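Notes, session 5 — drivers, packages, what the OS does with them. October 2023. Read before lab, bring questions.

## What a driver is (short version)

Code the OS loads so it can talk to one device. Not the same as the app that came with the device. Printer came with a "Werel Control Center"? That's an app. The driver is the small part under it, and you can often install it alone.

Kernel mode vs. user mode: a crash in kernel mode takes the whole machine down, a crash in user mode usually takes only the one service. Know this diffrence, it comes back in lab.

## Driver packages

Typical Windows package:

- .inf — plain text, says which hardware IDs it matches and what gets copied where
- .sys — the driver binary
- .cat — signed catalog, hashes of the other files
- sometimes a co-installer (old style, avoid)

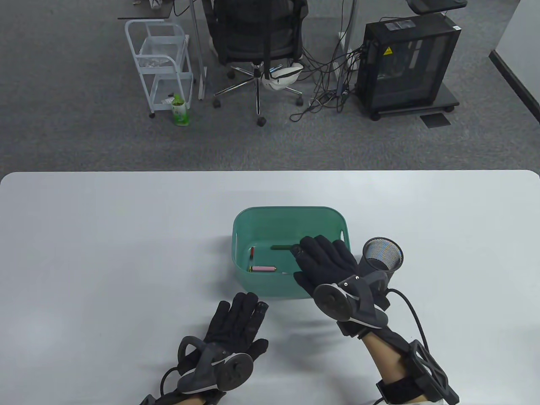
Matching goes by hardware ID first, then compatible ID. Most specific match wins, then rank, then date, then version. Students always think newest wins. Wrong — a signed older driver with an exact ID beats a newer generic one. Think of the driver store as a shared bin: several things lying in it, like the red, pink and green bits in the teal basket, and Windows reaches in for a particular one the way that gloved hand is going for the green stick. Adding a package to the store does not install it on anything. Staging and installing are two steps.

Commands you need:

- `pnputil /enum-drivers` — list third-party packages in the store
- `pnputil /add-driver file.inf` — stage only
- `pnputil /add-driver file.inf /install` — stage and install on matching devices
- `pnputil /delete-driver oemNN.inf` — remove from store, fails if in use unless you force it

Don't force it on the lab machines. Please.

## Installing, the order that works

1. Get the model number and OS build. Write both down.
2. Download from the vendor page, not from a "driver updater" site.
3. Check the signature (Properties, Digital Signatures tab).
4. Make a restore point.
5. Run setup, or stage the .inf by hand if setup refuses.
6. Reboot even if it doesn't ask.
7. Device Manager — look for yellow marks. Code 28 = no driver installed. Code 10 = device can't start. Code 43 = device reported a problem.

Setup log is in `C:\Windows\INF\setupapi.dev.log`. Long. The lab copy from the Binix adapter runs to some 600 lines, the part that matters starts at line 291. Search for `!!!` first, those are the errors, then scroll up to the section header.

## Rollback
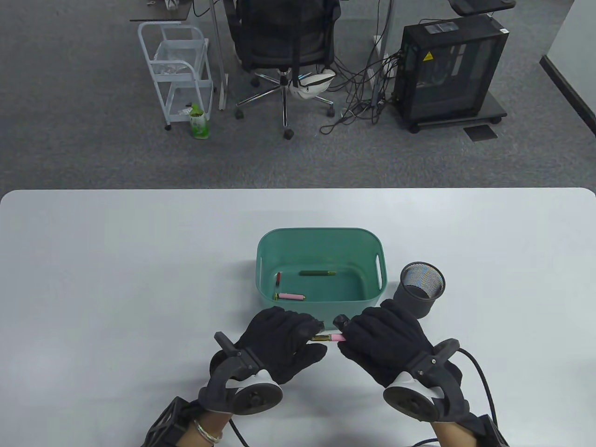
Roll Back Driver button is gray when there is no previous package to go back to. Fresh install = nothing to roll back. It handles one device at a time, and it goes back one step only. During a rollback you want one package in play and the rest left alone: one stick held up in both hands, the others staying in the basket. So don't update the chipset and the audio while you're rolling back the network card, you won't know which change did what.

If the button is gray: uninstall the device, tick the box to delete the driver, scan for hardware changes. Windows picks the next best match from the store. Keep a cable or a USB stick with the network driver handy, no driver = no download.

## Lab

Pairs. Each bench has a Lehner laptop with a broken LAN driver and a Rutov USB adapter that works. Find out why the LAN driver won't start, fix it, hand in the log section plus 300 words on what you changed. Geum-ok Wang has the logins. Hakim Ismail is running the second group, same task, diffrent laptops, so don't copy the hardware IDs.

Next time: signing and test mode. Read the .inf syntax pages before then, at least the Version and Manufacturer sections.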